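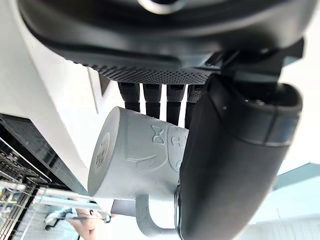

Section 2: Setting up the Remisis check-in terminal at a satellite service counter. These steps are for Closmont dealers who take in vehicles for service at a second location. Do them in order, with the counter closed to customers. Clear the counter before you unpack the terminal. The key tray has open contacts on top, so coffee mugs like the light gray one shown should be kept off the counter for good. Spills into the tray are not covered by the dealer equipment plan.

Before you start, have ready:
Your dealer code and the location code for the counter
The login of a service manager
The chassis number of one vehicle you can use for a test

1. Place the terminal on a level surface and connect the power cable, then the network cable.

2. Hold the power button until the green light comes on. The first start can take more than 13 minutes. Do not unplug the terminal during this time.

3. Enter the dealer code, then the location code. If you enter them in the wrong order, the terminal locks for 16 minutes.

4. Sign in as service manager and choose Counter Type. Select Satellite. Do not select Main, or bookings from the main workshop will move to this counter.

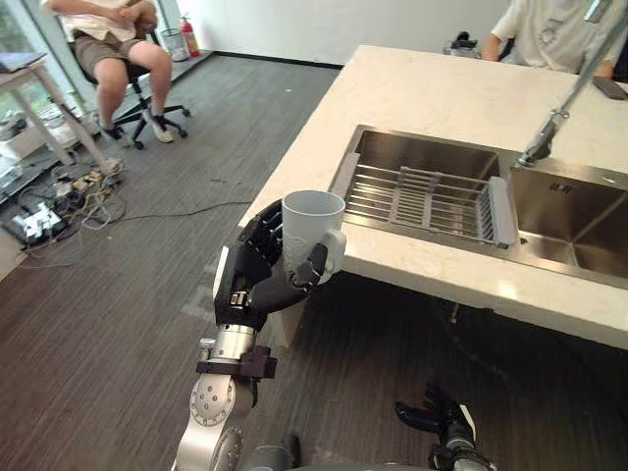

5. Under Parts Source, pick the warehouse that supplies your main workshop. Prices and stock levels load overnight, so a counter set up on Wednesday afternoon can quote for parts on Thursday morning.

6. Under Vehicle Lines, tick only the models your technicians are trained on. The Brarkatano pickup has its own box and is off by default.

7. Scan or type the chassis number of the test vehicle. Check that the owner name, warranty status and last service match your records.

8. Print a test job card, then cancel the job. Jobs left open for 18 days are billed as completed.

Note: If the warranty status shows a dash, the vehicle was sold by another dealer. Press Request History and wait for the record.

Caution: Do not share the service manager login with counter staff. Create a separate user for each person under Staff, as described in Section 3.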